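Paying for Care: Your Questions, My Best Answers

I started writing about medical bills after my own fell through the letterbox, and the same questions keep landing in my inbox. So I've put them together on one page. I'm not a lawyer or an accountant, just someone who has spent far too long on hold!

Why did I get two bills for one visit?

Because the hospital and the doctor are often separate businesses. When I had my wrist seen to at Lenwood, the hospital billed me first and the doctor's group, Sorensen, sent theirs 19 days later. Both were genuine, annoyingly. Check the date of treatment on each one and see whether the same item turns up on both.

Should I pay straight away?

I wouldn't. Ask for the itemised version first (use that word, "itemised", it gets you through to the right desk) and wait until your insurer has sent its own statement.

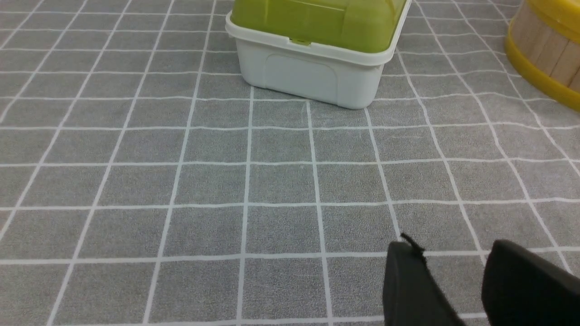 If the two don't match, ring the insurer before the hospital. I got a charge taken off that way, and it took 40 minutes, most of it music.

Can I ask for a discount?

Yes, and please do! Plenty of hospitals have a hardship scheme and they don't all shout about it. Ask for the form by name if you can find it on their website, and ask what proof of income they want. My friend Corinne Calloway got hers reduced after two refusals, so a first no needn't be the end of it.

What about payment plans?

They can be fine as long as there's no interest. I paid mine off at 20 a month and the billing office was perfectly pleasant. What I'd steer clear of is a medical credit card offered at the front desk. Read the bit about what happens when the introductory period runs out.

How do you keep track of it all?
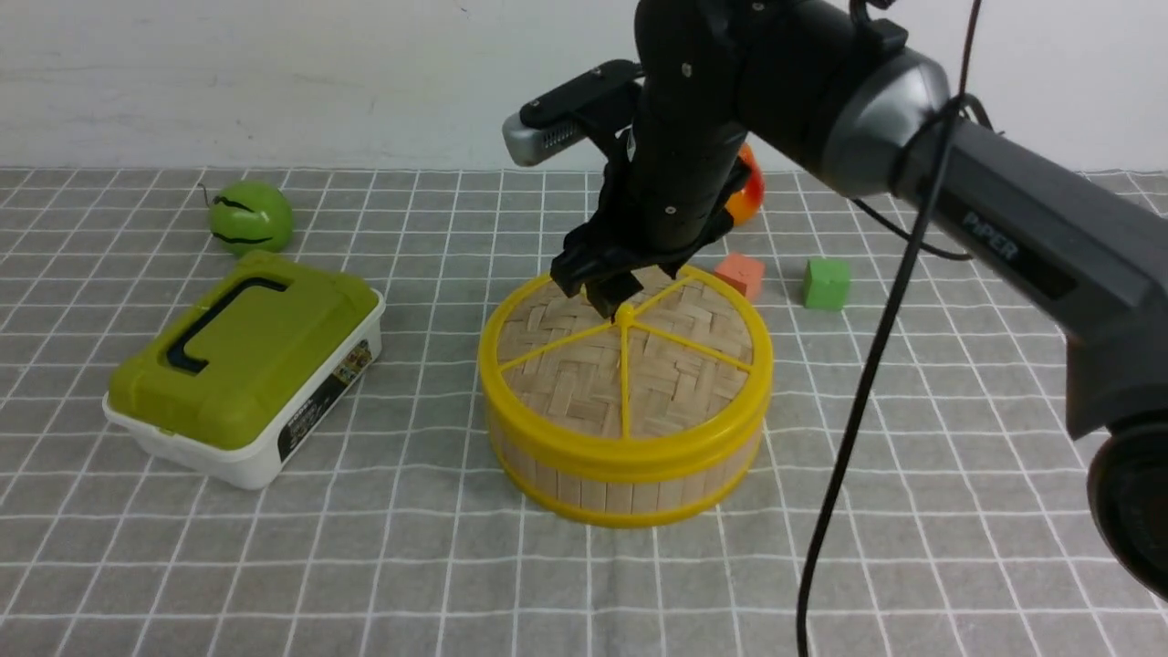
Paper, mostly. I write down every call, with the time, the name of whoever I spoke to and any reference number, and I keep the letters in date order. I've tried apps and I always drift back. You don't need anything fancy from the stationer's either, and a round bamboo steamer basket like the one in the photo would hold a fair pile of folded letters if that's what you've got in the kitchen. Just keep the insurer's statements apart from the bills, they look horribly alike.

Do you cover Wando and Brirkau?

Wando yes, there's a separate page on the clinics there. Brirkau I'm still working on and hope to have up in November. If you've had a bill from either, do write in (black out your account number first, please).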